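Nous utilisons des cookies pour mesurer l'audience et améliorer votre visite. En poursuivant, vous acceptez notre politique de confidentialité. Accepter – Paramétrer

Rustari : la mort permanente en mode Long Hiver, vous en pensez quoi ?

heorang
Bonjour à tous. J'ai acheté Rustari pendant les soldes et j'ai maintenant 92 heures de jeu. Le français n'est pas ma langue maternelle, je vous prie donc d'excuser mes fautes. Ma question concerne le mode Long Hiver. Quand le personnage meurt, on perd tout : l'équipement, les plans, la cabane. Je comprends l'idée, mais je suis mort trois fois au même endroit, au pont de Guvport, et chaque fois il faut recommencer les deux premières régions, qui sont assez lentes. Est-ce que vous jouez ainsi, ou bien avec les points de sauvegarde ? Je voudrais savoir aussi s'il est possible d'arriver au pont avec moins de 1000 pièces.

Stavros_I
Salut heorang. Toujours en Long Hiver, pour moi les sauvegardes enlèvent toute la tension. Au pont, tu prends le sentier de gauche avant la tour et tu attends la nuit. Les gardes descendent manger et il en reste un seul. Pas besoin d'argent, j'y suis passé avec presque rien.

usa_n
Je ne suis pas d'accord avec Stavros. La tension existe aussi avec les sauvegardes, si on choisit d'en faire peu. Recommencer les marais pour la dixième fois, ce n'est pas de la tension, c'est du travail. J'ai fini le jeu en mode normal et je ne regrette rien.

heorang
Merci à vous deux. J'ai essayé le sentier de gauche hier soir et le garde m'a vu quand même. Peut-être que mon sac était trop lourd ? Je portais encore toute la ferraille du village.
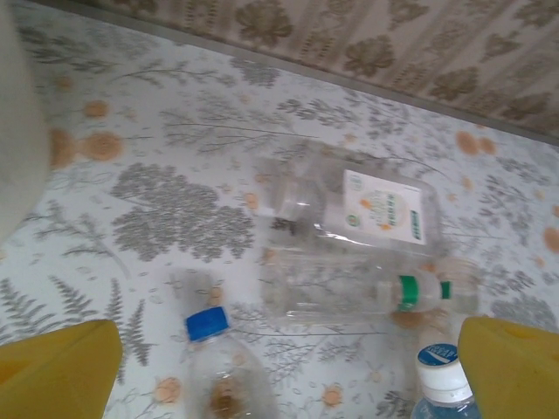 Quatre bouteilles en plastique sur la nappe blanche.

Stavros_I
Oui, le sac. Au-dessus de la moitié de la charge, tes pas s'entendent deux fois plus loin. Ce n'est écrit nulle part dans le jeu. Laisse la ferraille dans le coffre de Jin.

mikyung
Attention, le coffre de Jin se vide si on revient après le dégel ! J'ai perdu 3000 pièces comme ça, j'étais furieuse. Mieux vaut vendre avant de partir, même à mauvais prix.

Stavros_I
Il ne se vide plus depuis la mise à jour du mois d'août. Chez moi tout est resté.

mikyung
Chez moi non – et j'ai la dernière version. Je jouais avec une ancienne partie, cela vient peut-être de là. Dans le doute je ne conseillerais pas d'y laisser quelque chose de précieux.

usa_n
Les notes de version parlent seulement des parties nouvelles, donc vous avez probablement raison tous les deux. Mais c'est exactement mon argument : perdre vingt heures à cause d'un coffre mal programmé, sans sauvegarde, je ne peux pas l'accepter. Le jeu devrait d'abord être stable, ensuite il pourra être cruel.

Stavros_I
Tu exagères un peu. En plus de 300 parties je n'ai vu qu'un seul vrai bug mortel, la barque qui traverse le quai.

heorang
J'ai suivi vos conseils et j'ai vendu la ferraille. J'ai passé le pont ! Le garde est resté assis près du feu et je suis arrivé à Postmont avec 3599 pièces, un arc et la moitié de ma vie. Ensuite un loup m'a tué devant l'auberge, parce que je regardais la carte. Je dois donc recommencer, mais cette fois je suis moins fâché, je sais où aller. 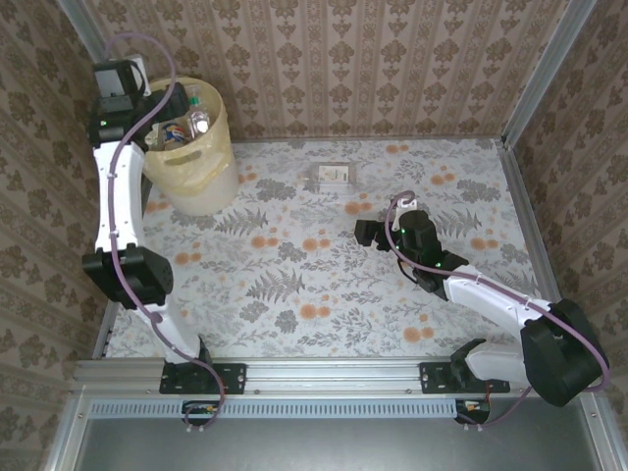 Nappe à fougères, petite bouteille couchée, seau dans le coin.

mikyung
Le loup de Postmont, un classique. On peut ouvrir la carte seulement à l'intérieur de l'auberge, sinon le temps continue. Félicitations pour le pont en tout cas.

usa_n
Avec une sauvegarde tu serais déjà dans l'auberge en train de manger ta soupe, je dis cela sans méchanceté.

Stavros_I
Et il n'aurait rien appris sur les loups. heorang, pour ta prochaine partie prends le métier de trappeur, les deux premières régions vont beaucoup plus vite avec les collets.

heorang
D'accord pour le trappeur. Une dernière question : faut-il placer les collets avant la première neige, ou est-ce que cela fonctionne aussi après ?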